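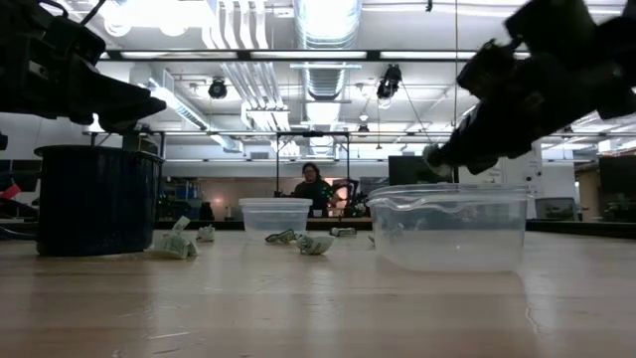

4.2 Comparison of the two finger sets

The choice of fingers had a larger effect on our results than the choice of controller, and for this reason we report it first. All trials in this section used the bimanual station at the Olendale laboratory, with the same two arms and the same software as in Section 3. Crumpled paper was selected as the test material because its shape changes every time it is touched, so the controller cannot depend on a stored grasp. In Figure 6 the pale green pieces are spread between the navy bin and the large clear container, with both grippers above the table. One piece is folded into a wad with a peak sticking upward, and such a peak is usually the easiest place to grasp. The flattened pieces are more difficult, as the fingertips must come very near to the wood before they can close.

Figure 6. Bimanual workspace for the paper sorting task.

We compared the Bromine fingers, which have a stiff tip, with the Gkikas fingers, which have a softer tip and a wider contact area. Each set was used for 160 grasp attempts, divided equally between the left and the right arm. An attempt was counted as successful if the paper was lifted and released inside the correct container. A piece which touched the rim and fell back on the table was counted as a failure, even when the grasp itself was good.

The Bromine fingers were better on flat pieces. Their thin edge could go under a fold, although in 12 attempts the edge pressed on the table and the safety stop of the arm was activated. The Gkikas fingers never activated the safety stop, but they often pushed a flat piece forward without lifting it. For wads and rolled pieces we found no clear difference between the two sets. Closing the Gkikas fingers took about 10 percent more time, and we did not correct the results for this.

Release was a second source of errors. Light paper sometimes stayed on the soft tip after opening – mostly when the arm stopped high above the container. Following a suggestion of Joyce Kariuki, we added a short opening and closing movement before the arm goes back. This movement was used with both finger sets in all attempts reported here.

The Plernlow controller was kept at its default gains. We tried lower gains in May, before the main trials, but the motion near the container rim became too slow to be useful. The effect of the camera position is treated separately in Section 4.3.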